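Musholm table-clearing set: README
Maintained by Tài Thân
Status: usable, with reservations

What is in it

Musholm holds 1,823 short clips of small table jobs: bread moved into a bowl, a bowl moved out of the way, odds and ends shifted from one side of a table to the other. The earlier Dramdale release claimed to cover "everyday kitchen tidying." I would not repeat that claim. A work table with a cutting mat on it is a stand-in for a kitchen counter, and results on one may say little about the other.

Clips come from more than one camera. The wrist views are the ones people ask me about, mostly to complain.

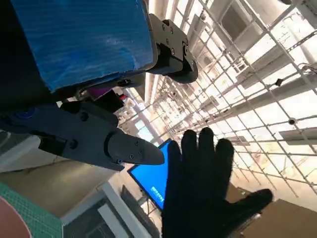

Known problems with the wrist views

They tilt. They catch the ceiling, the lights and whoever is nearby far more often than they catch the bread. If you train on them without filtering, expect your model to learn a good deal about ceilings. The filter script in tools/ drops the worst of it, but I set the threshold by eye and have never seen a good argument for the value I picked. Change it if you have one.

Blur is the other complaint. Younis, the older labeling scheme, marked a clip as blurred or clear and left it there. A clip can be sharp for its first half and smeared for the rest, so a single mark for the whole thing is close to useless. We kept the Younis column because two downstream scripts break without it. Please don't report numbers based on it.

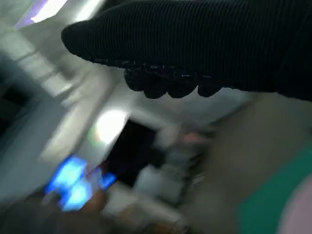 After filtering, 1,630 clips remain. Both lists are in splits/, and I'd ask anyone publishing to say which one they used. Scores on the filtered list look better, and I suspect that is mostly because the filtered list is easier.

Objects

The bread labels are "roll" for anything long and "bun" for anything round. There is a third label, "loaf," left over from Dramdale, and it should be treated as noise. Bowls are labeled by color only. Size was tried and given up after the annotators disagreed on what counted as large.

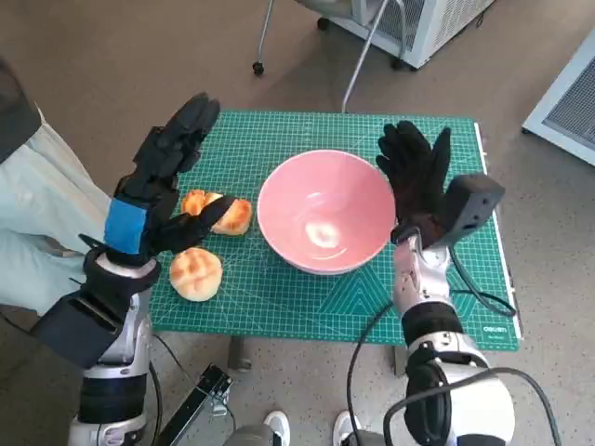
"Placed" means the bread has been let go inside the rim. It says nothing about whether it landed neatly. "Near" was supposed to mean within a hand's width of the bowl, and I doubt it was applied evenly. There are 3,865 labels in total, and 16 of them are flagged as disputed. That second figure is too low to believe. I read it as a sign that people stopped flagging, and would welcome a second pass.

What I would not use it for

Anything to do with food handling or hygiene. Anything that needs weight or softness, as neither was recorded. Claims about clutter, too: a bowl and a couple of pieces of bread make a very polite kind of mess.

Loading

Run load.py from the top folder. The Drorura reader also works but silently skips clips with no label, so check your totals against splits/all.txt before trusting anything it gives you.

Changes

July: removed duplicate clips, fixed swapped left and right in the label file, renamed "dish" to "bowl" throughout. The old label file is in archive/.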